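Newsletter > Members > Around the Building

Tuesday, October 20, 2026
By Marcus Hutchins

Sorting the toy shelf before the winter swap

The Britlow toy swap runs in December this year, and the donation shelf by the back stairs has been full since the end of summer. Things come in all kinds of packaging. There are shoe boxes, gift boxes with no lids, grocery bags tied in a knot, and plastic tubs that people would like returned. Before any of it can go out on the tables it has to be opened, checked and put into something that stacks.

Jitendra Rastogi and I worked through the first part of the shelf last week. We entered 60 items in the book. Last year's swap closed with 966 items given out over two afternoons, so there is a long way to go, but the order of work is settled and others can pick it up from here.

How we are doing it

Take one box or bag off the shelf at a time and finish it before you get the next one. We tried opening everything at once on the first evening and lost an hour matching lids.

Boxes with hinged lids are the most useful thing we get. The lid stays with the box, and they stack as long as they aren't overfilled. Please keep these for single toys that would scratch or break in a bag. If the toy has to be forced in, use a larger box. The lid should close without being held.

Clear bags are for small toys that belong together, such as bath animals, play food and farm sets. Children can see what they are getting and parents don't need to open the bag to look. Press the air out before you close it, or the bag takes up twice the room on the shelf. Write the contents on masking tape and not on the bag itself, as we reuse the bags.

Cardboard boxes with printing on them are fine to use again, but check what is inside. A box for one toy often holds another. If the contents don't match the printing, put a white sticker on the front and write what is really in there.

Plastic storage boxes go at the back of the table and stay there. They hold spare parts, odd wheels and puzzle pieces waiting for their puzzles. Eduardo Simões goes through them every other week and returns what he can.

The table has room for several boxes and bags along the back with the middle left clear for packing. Bring a laptop if you have one, as it saves copying the book out later.

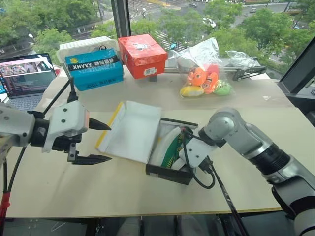

What we still need

- Boxes with attached lids, shoe box size or smaller.
- Clear bags, any size, with no holes.
- White stickers and masking tape.
- Complete board games. We have 7 so far and 6 of them are for ages eight and up, so games for younger children would be welcome.

We can't take soft toys this year. The Kondness laundry that used to wash them for us has closed, and we haven't found another one at a price we can manage. The Skamilport exchange still accepts them on weekday mornings - ask for Gonçalo Rebelo at the side door.

Next session

Packing continues in the Polishchuk Room on the second floor from six in the evening until nine. The elevator is working again. If you have large donations, leave them on the ground floor with a note and we will bring them up. Ertuğrul Aydoğan has the key to the supply closet and can be reached through the front desk.

Tubs that people want returned will be on the bench outside the room until the end of the month. Anything left after that will be used for the swap.

You are receiving this newsletter because you signed up at the front desk or on our website. To change how often you hear from us, update your preferences or unsubscribe at any time.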